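Switching to a four-bag wardrobe

I moved into the top floor flat in April, and the removal men from Torkex charged me 90 pounds extra for the stairs. Most of what they carried up was clothes. I'm one person with one job and I had 15 boxes of them, several of which hadn't been opened since the move before.

So I did what my friend Sveva Caputo has been telling me to do for years and went through the lot. Sveva used to work in a dry cleaner's and she has firm views. Hers is the four-bag method: keep, mend, give away, rags. You do one kind of thing at a time, all the jumpers, then all the trousers, and you don't stop for a cup of tea halfway through the jumpers.

I stopped for tea halfway through the jumpers. After that it went better.

The keep bag was easy. Work shirts, two pairs of jeans, the wool coat from Candora that cost far too much and has lasted nine winters. I was less honest about the mend bag. I can sew on a button and take up a hem, and that's all, so a coat with a torn lining had no business going in there. I took it out again the next morning.

T-shirts took longest, as I had kept every one I'd ever been given. The best place to sort them is the bed. A chair is too small and the floor puts fluff on everything.

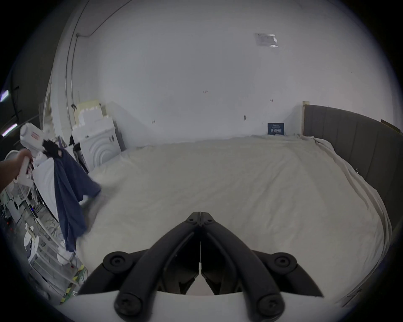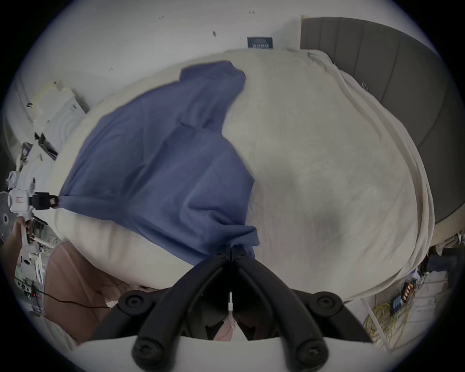
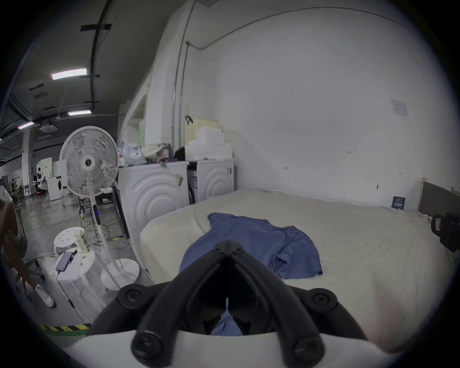

Do you need to wash clothes before giving them to a charity shop?

Wash and dry them first, even if they've only been sitting in a drawer. Most shops can't do laundry on the premises, and anything that smells of storage tends to go straight to the rag merchant. Check the pockets while you're at it. I found a train ticket and a hotel key card.

I also looked at selling some of it. The second-hand app everyone at work uses is Surent, and I put six things on it. Three sold. By the time I had paid for the packaging and walked to the post office twice, I would have been happier giving the whole lot away. The wool scarf did go to a very nice woman in Hull, who sent me a message to say it had arrived.

The rest went to the Montecinos shop on the high street, which takes bedding as well and is open until half past five. They don't want pillows or single socks. Ring the bell at the side door if you've got more than two bags.

Rags I kept. Old cotton is better than anything you can buy for cleaning windows – cut the seams off first or they leave streaks.

I still have one box left, marked "misc" in my own handwriting. It's under the bed and I'll open it when the weather turns.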